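The show home that never gets lived in

Stela Coman

My neighbour spent three evenings in September choosing a sofa for a room that does not exist. The room came with the planning app, Vamano, and it was a very good room. It had pale walls and no radiator. She moved the sofa to the left, then to the right, then paid for it, and when it came it would not go round the bend in her stairs.

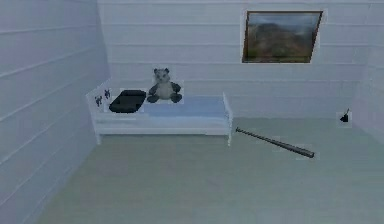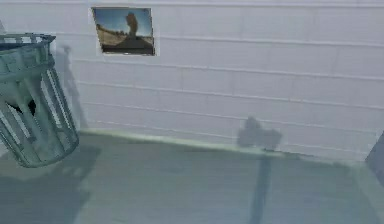 Pale boarded walls, a picture hung up, hardly anything about.

I have nothing against drawing a room before you furnish it. My father did it on squared paper with bits of cereal box cut to scale, and he measured the door first. What I doubt is the claim now made for the screen version, that it lets you "try before you live". You try nothing. You look at a tidy place from a height no person in the house will ever stand at, and you decide that you'd be happy there.

Real rooms have a smell and a draught. They have the socket that was put in the wrong place by somebody's uncle, and the patch of wall where the sun comes in at five and makes the television useless. They have a pile. Every home I have ever been in has a pile, of post or shoes or things waiting to go upstairs, and I have yet to see one in a planner. Gundlow, which sells fitted cupboards in my town, will make you a rendered bedroom while you wait. I asked the young man there where the ironing board went. He scrolled for a bit and offered me a bench.

The trade's answer is that customers know all this and allow for it. Do they? Sille Bergmann fitted kitchens for years before she gave it up to teach, and she told me the saddest part of the job was the last day, when everything was in and level and the client stood there looking let down. "They'd already had the kitchen," she said. "They'd had it on the laptop for months, and this one had their bins in it."

I think she is right, and I think the let-down is good for business. A person who is disappointed in a finished room does not blame the drawing. They blame the lamp, and buy another. Last year I was quoted 3,000 pounds by a firm called Pascu to "bring the design through" in a sitting room where the only real fault was a door that opened the wrong way. Rehanging it cost me an afternoon and the loan of a plane.

There is a duller harm too, and it's in the taste of the thing. When people all start from the same bare pale box, they end up with much the same room. I looked at over 500 listings for flats when my daughter was moving, far more than was good for me, and by the end I could not have told you which town I was in. White walls, a grey rug, one plant. Some of those people must own an ugly clock they love. I'd have liked to see it.

I'm told the next version of these planners will fix this. Odis, the one my daughter uses, already lets you add "signs of life", and for a small monthly fee you can have a mug on the table or a throw that has slipped a bit. I tried it. The throw had slipped very nicely, and it slipped in just the same way on every chair I put it on.

So measure the stairs. Take the tape to the shop, and sit on the sofa with your coat off for longer than feels polite. Live with the empty corner through a winter before you fill it – you may find it's where the dog goes. And if you must have the picture on the screen, print it out and leave it on the pile with the post.

My neighbour's sofa is in her garage, by the way. She says it looks rather good in there.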